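Restaurant closed between booking and trip - plan a replacement or wing it?
Posted in Food and Travel, 21 May 2026

My wife and I are going to the Birnier valley in October, mostly to eat. We booked a table months ago at Korell, the small place above the river that was in that TV series a few years back. Yesterday I got a short email saying they have closed for good and the deposit will be refunded. It was 90 euros for the two of us.

We have four nights in the area, staying in an apartment over a bakery. The other dinners are open. My first thought was to find something of the same level, but everything on that level seems to want a booking system and a credit card, and I don't know which places are worth it. We like old-fashioned cooking: braised meat, dumplings, cabbage, river fish. We don't need a tasting menu. We will have a car but would like to drink wine, so walking distance is better.

Has anyone been recently? And is it normal for country restaurants to be shut half the week in the fall?

Tane Tamihana

---

dumplingroad

Yes, it is normal. Once the summer visitors leave, a lot of kitchens there go down to three or four nights. Write or call before you go and ask which nights they serve dinner, because the hours on the map sites are often last year's.

For what you describe I would try Mansour, on the square behind the church. It is run by two brothers and the menu is short. The beef cheek was the best thing I ate on that trip, and the set dinner was 67 euros for two with a carafe of the house red. They hold tables for 15 minutes and then give them away, so be on time. Lunch is cheaper and easier to get into, if you don't mind having your big meal in the middle of the day.
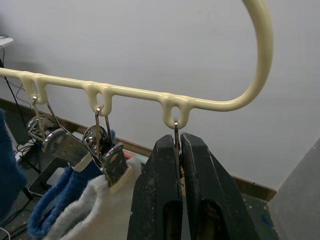

Clip hanger, one of the spring clips on its loop

If you are in an apartment, do one dinner at home too. The morning market has good trout, and the cheese woman will sell you small pieces if you ask. Bring a decent knife - rental knives are terrible.

---

Stirnico_fan

Korell was overrated anyway. Went once, paid too much, portions tiny.

---

pat in the hills

I would not try to replace it with the same kind of place. The inns up the side valleys do the food you are after, and several of them have rooms. Book a room for one of your nights, leave the car there and have all the wine you want. We did this at an inn with a tiled stove and paid 82 euros for the room with breakfast.

Check that the refund arrives. Mine from another closed restaurant took roughly six weeks and two reminders.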